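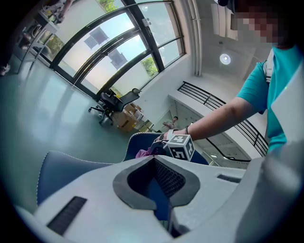
*Page last changed: Sun 23 December*

I started the second pair of hand grippers in July, after the first pair became too heavy for my wrists. The shared workshop in Findstead gives me a bench and a key, and I pay by the month. Most of the parts I printed there at night, on the slow machine, with 44 hours of printing for the two housings alone.

The marker cubes took me the longest. My first cubes were glued a little crooked, and the tracking software (I use Mulent) gave me a position that jumped by 8 mm when I turned the hand. Now every cube sits on a small pin and can go on only one way. The cloth test is still my favorite, because a thin cloth shows quickly if the jaws do not close evenly.

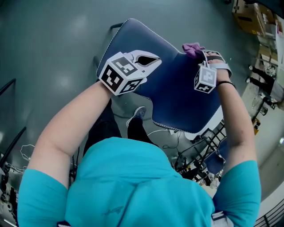
Grip force is what I want to improve next. The springs I ordered from Bremau are good for small things, but they are soft when the load is wide. A padded seat like the navy one, with its white piping all around, is a fair test for this: there is no handle on it, and the claw tips must press on fabric. I have nearly 50 recordings in my folder now, and I will sort them before I change the springs – otherwise I cannot compare.

The strap for the hand also needs a new buckle. I will write about it when the parts are here.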